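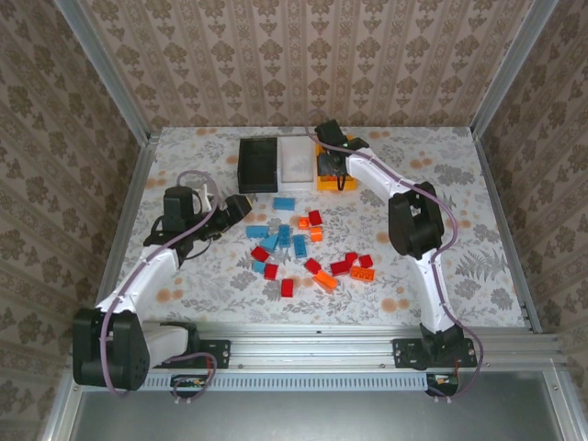 Figure 1. Two-arm workstation with toy bricks and three sorting bins.

Review: The Skurnden Varied-Surroundings Protocol for Two-Arm Sorting
Reviewed by Krisztina Szekeres for the Amness Methods Review
Nov 11, 2025

Summary of the review

The Skurnden protocol is a published procedure for training and testing two-arm robot policies on tabletop sorting. It was developed at Tukonstead by Kinga Erdős and Chandrasekhar Raju and is distributed as a written manual, a scoring sheet and a set of 3000 recorded demonstrations. This review considers the second edition, released in May. The reviewer finds the method sound and the central result credible, with reservations about the scoring of partial successes and about the cost of following the procedure as written. Laboratories that already operate a pair of small arms should consider adopting it.

Purpose of the method

A policy trained by imitation will often perform well at the table where its demonstrations were recorded and poorly at the next one. The usual remedy is to collect more demonstrations. The authors of the protocol argue that the same effort is better spent on changing what surrounds the task. Under their procedure the task stays fixed: toy bricks are to be sorted by color into small open bins. The table covering and the wall panels are exchanged on a set schedule, and the bricks are scattered afresh before every recording.

The manual favors busy coverings over plain ones. Figure 1 is typical of the second edition, with a pale floral cloth on the table and a damask pattern on the panels that enclose it on three sides. The orange-peach blossoms in the cloth are of some interest here, given that orange is also one of the brick colors. A policy that relies on color alone has every opportunity to fail on such a surface, and the manual asks that at least one covering in each cycle share a color with the objects.

The bins need not match the bricks. In the arrangement shown, the bins are black, white and yellow, while the bricks are blue, red and orange. The assignment of brick color to bin is given to the policy as a written instruction and is changed between blocks of trials. The first edition used matching bins, and Etelka Kiss, in her comments on that edition, objected that a policy could succeed without reading the instruction at all. The change answers her objection fully.

The result

The authors trained two policies on demonstration sets of equal size, one recorded in a single setting and one recorded under the exchange schedule. Each was tested for 100 trials in settings absent from both sets. The policy trained under the schedule completed 69 of its trials. The other completed fewer than half as many. In the familiar setting the two were close, with a slight advantage to the policy that had seen nothing else.

That last finding deserves more attention than the manual gives it. A laboratory whose robot will only ever work at one table has little to gain from this protocol, and should be told so plainly at the start. The point appears only in the second appendix.

The reviewer's group repeated the test on its own station over the summer, using the supplied demonstrations and 827 additional recordings made locally. Our results followed the same pattern, although our completion rates were lower for both policies. Zsolt Pap, who managed the trials, attributes most of the difference to our lighting. We have not tested that explanation.

Ease of use

The manual is well written and assumes no more than a working knowledge of robot control. Mounting is straightforward. Both arms attach by plates to a common rail at the front of the table, one at each side, which leaves the back of the table free for the bins and keeps the central area within reach of either gripper. The wall panels stand between aluminum corner posts, and our staff could exchange a full set in a few minutes once they had done it several times.

Cable management is treated too briefly. The cables in our installation run along the outside of the arms, and the manual says only that they should have "sufficient slack." A drawing with suggested fixing points would help, particularly for the reach toward the far bins, where one of ours pulled tight.

The written procedure also takes more time than the authors suggest. Changing the cloth requires that the table be cleared, the bins returned to their marks and the camera check repeated. Over a full cycle this adds up to a considerable share of the working day, and a smaller laboratory may wish to exchange coverings less often than the schedule requires. The manual does not say how much of the benefit would survive – a question the authors could probably answer from data they already hold.

Scoring

The scoring sheet is the weakest part of the package. A trial counts as complete only when every brick rests in its assigned bin. This is clear and easy to apply, but a trial with one brick left on the cloth receives the same mark as a trial in which neither arm grasped anything. The optional Dai supplement adds a count per brick and a separate mark for contact between the arms. We recommend that it be made compulsory in the next edition.

There is also no guidance on bricks that land on top of one another, or on how long an arm may wait above a bin before the trial is stopped. We applied a fixed limit and reported it with our results. Other groups will choose differently, and their figures will be hard to compare with ours.

Recommendation

Recommended, with revisions to the scoring sheet. The demonstrations may be used separately from the manual, and groups with an existing procedure of their own may find them the more useful part. Corrections to this review should be sent to the Amness editorial office.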